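Friday, April 22, 2022

Week two with the arm at Korkside and I'm still grinning! Haruna and I used to sort the kitchen bits by hand, roughly 700 a shift, and my wrists knew all about it. Now we lay out the table and teach it the awkward ones - colanders, mostly.

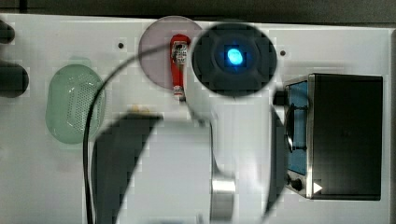 *Blue light on, pink disc and green colander on the table.*

Kenta was worried about his hours, and fair enough. So far they haven't changed, but his job has: he spends mornings planning layouts and has got properly good at it. I'm learning to write the routines myself, which I'd never have dreamt of. 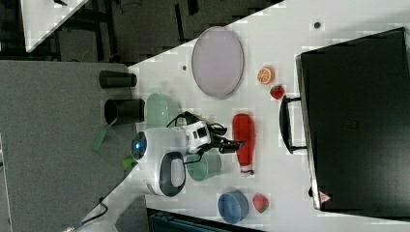
Shota wants 4 of us trained by May. I've put my name down twice.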